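Packing by hand-held gripper at Drostham

I popped in to see the packing team at Drostham this month (July 2024, for anyone keeping up with my visits) and they've swapped a chunk of bench work for hand-held grippers — the first step towards letting machines learn the job.

Terence Rudd has packed parcels for 23 years and now spends his shift showing how it's done, in ordinary furnished rooms. "My wrists like it, my patience doesn't," he told me! Noemí Villalobos, who runs the rota, says all 20 packers keep their hours, though seven have moved over to gripper work and get a longer break.
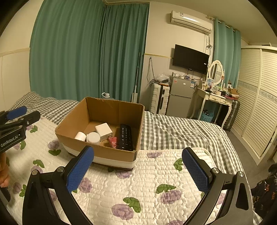

Grippers open over a box holding a remote control, a jar and other small bits.

I'm going back in January to see who's stuck with it.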